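Unaccounted Water

The difference in the Drilport zone was 96 cubic meters for March. It had been the same in February, give or take what a reader's eye can do with a dial, and the same in every month back to the start of the ledger. Leaks grow. A joint that weeps in one year will run in the next, and the curve goes up until somebody's cellar fills. The Drilport curve did not go up. It lay flat across the page, and for that reason it had been left alone by four inspectors in a row.

Marcela Kuruc was the fifth. She worked for the Dritham water board and had been given the outer zones when the man before her moved to billing. She read his notes on the bus. Under Drilport he had written "stable" and underlined it.

Her instructions were to close the difference or explain it. She carried a listening stick, a valve key, a pressure logger with a cracked lid, a set of plans on linen and a second set on paper. The two sets disagreed about Plelosska Lane.

She took a room at Nygård, the guesthouse at the top of the lane. It had been a laundry once, then a school for a short time, then nothing. The owner was a tall woman named Ester who wanted to know how long the water would be off.

"It won't be off," Marcela said. "I'll close valves in sequence after midnight. You may see a drop in pressure."

"For how long?"

"Ten minutes at each valve."

Ester considered this and went to get the linen. The sheets were white and the towels were light blue, and each guest was allowed one. A printed card in the room asked that it be folded after use if the guest wished to keep it another day, and left flat if the guest wished it changed. Marcela read the card twice. It was a good instruction. It had two states and no room for opinion. 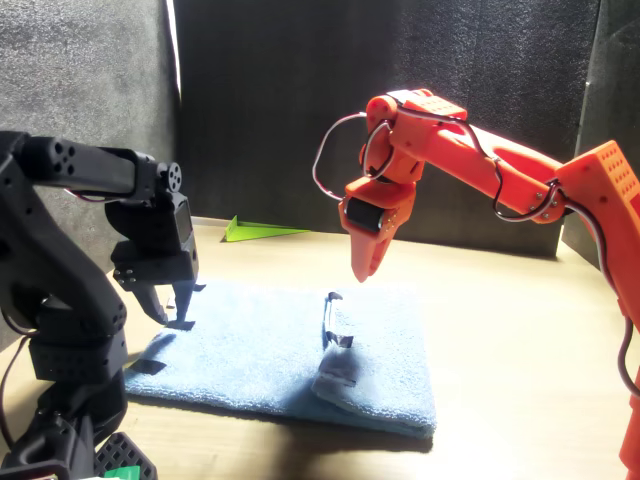 Light blue towel, folded.

First night

A step test is done when demand is lowest. All flow into the zone is passed through one meter, and the valves are shut one after another, working from the far end back toward the source. At each closure the flow falls by whatever that section was using. If a section holds three houses with everyone asleep and the flow falls by a bathful, the leak is in that section.

She began at the quarry houses. The first valve was stiff and took both hands. She wrote the time and the reading, waited ten minutes, wrote them again. No change worth recording. The second valve isolated the chapel and the bus shelter, which had no supply but was on the plan with one. No change. The third took out the lower street. The flow fell slightly and then recovered, and a light went on in an upstairs window and off again. She wrote "cistern" in the margin.

It was cold for the season. She knelt on her folded coat to reach the boxes and put the coat on again between them, so that by the fourth valve it was wet through at the elbows and the hem.

The fifth valve was marked on the linen plan at the foot of Plelosska Lane and was missing from the paper one. She found it under a hand's depth of gravel. The lid had the old pattern, with a raised star. When she closed it, the needle on the zone meter dropped to a little above zero and stayed there.

She waited the full ten minutes. Then she opened it again, a quarter turn at a time, and watched the needle climb back to its old position. It made no fuss about it. She had expected some searching up and down before it settled, as happens when a pipe has a tear in it and the edges move. This was a clean orifice. Somebody had made it.

She repeated the test twice and went to bed.

Plelosska Lane

In daylight the lane was thirty houses shorter than the plans allowed. They had been drawn in before anyone had decided to build them, and nobody had come back with an eraser. What stood there was the guesthouse, a barn, a wall, and on the wall side a stone basin with a spout over it.

The water came out of the spout in a stream the thickness of a thumb. It fell into the basin, left by a notch and went down the ditch. There was a tin cup on a chain. A painted board gave the name of the spring, Saint Orsa's, and said it had not failed in the dry summers.

Marcela held a measuring jug under the spout and took out her watch. She filled it 3 times and took the mean. Then she sat on the wall and multiplied up to a month of 31 days.

The result was within a liter or two of the difference.

She put the thermometer in the jug. A spring on that slope should have come out colder than the town main, which lay shallow and took up the warmth of the road. The jug matched the main. She added the tablet from the chlorine kit, shook it, and held the tube against the comparison strip. It went pink.

A man came up the lane with two bottles in a string bag. He waited until she had moved her jug.

"Are you from the board?"

"From Dritham. Yes."

"You won't need to test that one." He set the first bottle under the spout. "That's not town water. You can taste it. I had the town water at my daughter's and it's all chemicals."

Marcela rinsed the tube and put it back in its case. He filled the second bottle, tightened both caps and wished her a good day. She noted his bottles at a liter and a half each, though there was no column for them.

The valve with the star

There were two ways such a connection could have come about. It could have been made openly, by a crew with a work order, and the order lost. Or it could have been made at night by somebody with a tapping clamp and a reason.

The linen plan helped with this. It was the laundry's own plan, drawn when Nygård still washed for the hospital in Dritham, and it showed a branch running from the star valve up behind the wall to a rinsing tank. The branch ended in a small circle. Next to it, in brown ink that had once been black, someone had written "to waste, as agreed."

Marcela asked Ester about it at supper. Ester had bought the building with the tank already filled in. She had a box of papers from the laundry and had never had cause to look through them. They went through them on the kitchen table after the plates had been moved.

Most of it was soap. There were invoices for soap and for soda, and a long quarrel by letter about a mangle. Near the bottom was a single sheet with the board's old heading. It stated that the spring at Plelosska had been taken into the works for the quarry main, that its natural outlet would cease as a consequence, and that the board undertook to maintain an equal flow at the basin from the town supply, without charge and without limit of time. It was signed for the board and for the parish. The flow was given in an old measure. Marcela converted it on the back of an envelope and got a stream the thickness of a thumb.

"So it is the spring," Ester said.

"It was the spring. They took it, and they put this back in its place."

"Where does the spring go now?"

Marcela looked at the linen plan. The quarry main ran down to the pump house, where it joined the supply from the river. From there it went to the reservoir, and from the reservoir to the zone meter, and from the zone meter along the lower street to the valve with the star.

"Some of it goes to the basin," she said.

Ester put the soap invoices back in the box, in order. She wanted to know whether the parish would have to be told. Marcela said that the parish had signed it. Ester said the parish that signed it was in the churchyard, and the present one gave out bottles at Easter.

Second night

The finding had to be repeated, so she repeated it. She left out the quarry houses and the chapel and went straight to the foot of the lane. The logger would not hold its lid shut, and she tied it with string. She closed the star valve and walked up to the basin with a lamp to see what happened there.

The stream thinned, broke into drops and stopped. The notch went on running until the level fell below it. She had not heard how much noise the basin made until then. A dog started up behind the barn. She stood beside the dry spout for ten minutes by her watch, and afterward went down and opened the valve as slowly as the key would allow, to keep the sediment from lifting.

When she came back up the water was clear. She drank a cup of it. It tasted of the chain.

In her room she dried her hands and her hair, hung the coat over the chair, and laid the towel out flat, to be changed.
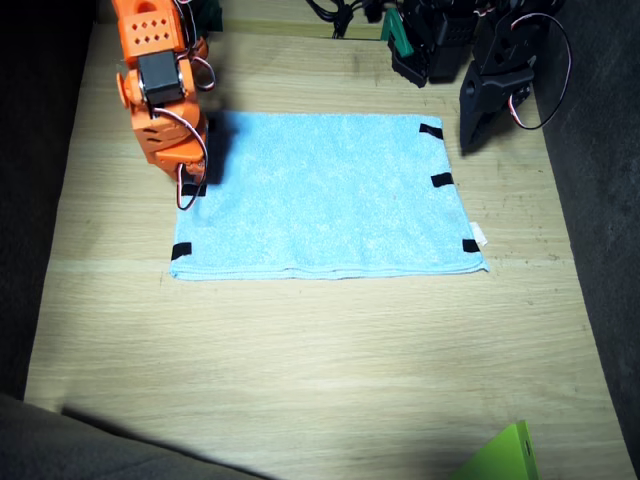

Report

The board's form for a zone difference had four causes to choose from: leakage, meter error, theft, and unbilled use. A line beneath allowed for remarks, and the length of the line suggested how many were wanted.

Leakage would bring a crew. They would dig at the star valve, find the branch, cap it and backfill, all inside a morning, and the ledger would balance in the following month. Meter error was false. Theft required a name. Unbilled use was meant for fire hydrants and the flushing of mains, and it had to carry the name of the department responsible and a reference to its authority.

She filled in the form on the bus with the board balanced on the valve key. Cause: unbilled use. Department: Water Board, Dritham. Authority: undertaking to parish, copy attached. Volume: 96 cubic meters for the period. Recommended action: fit meter to branch at star valve; restore valve to paper plan; regravel.

On the remarks line she wrote that the flow was steady and that the lid needed oil.

The clerk who received it asked if the spring should go down as a customer, as a meter could not be entered without one. Marcela said that it should. He asked for a first name, and she spelled Orsa for him, and he typed it in and gave it the next free account number, with billing set to none.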